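Last updated: April

Re: [Breltness-bench] Worktop finish for the Gourlay room

> The Darstead sheet gives 60 minutes between coats.
> Is that enough with the window shut?

No. Allow 85 at Wasmont, where the room is colder. Sand with 40 grit only on bare board — anything coarser leaves lines the oil picks out. The quote for all the tops came to 1,395 including delivery, and I would accept it. Please keep brown as the colour; the grey shows every ring.
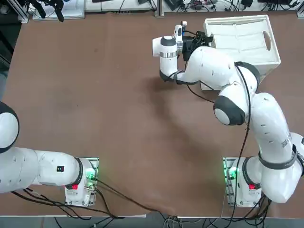 Brown worktop with a pair of white robot arms along the near edge.

Edges need a second pass before fitting.

Recent in this list
Hinges for the Gourlay cupboards
Oil or varnish on end grain
Darstead delivery times

Contact the list owner | Copyright Breltness Bench List | Back to top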